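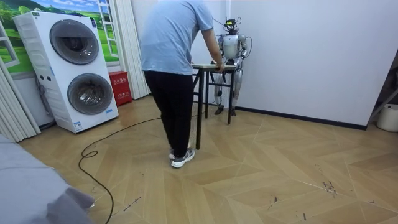 # Why Does a Table Wobble?

I love this question, because I've been stuck at a wobbly table more times than I can say! You put your elbow down, your juice slides toward your lap, and you blame the table. But quite often it's the floor's fault.

Try it with a stool that has three legs. Put it on a bumpy lawn and it may lean a little, but it won't rock. Three feet can always touch the ground at once. Now add a fourth leg. If that foot hangs over a dip, even one just 2 millimeters deep, the table tips back and forth between two pairs of legs. Clunk, clunk.

So what can you do? My favorite trick is to turn the table slowly, a little at a time, like the hand of a clock. If the legs are all the same length and the bumps are gentle, you'll usually find a spot where all four feet touch (I do this in cafés and my family pretends not to know me).

If turning doesn't help, fold up a scrap of paper and slide it under the short side. Ask a grown-up to lift the table while you do it, and keep your fingers out of the way!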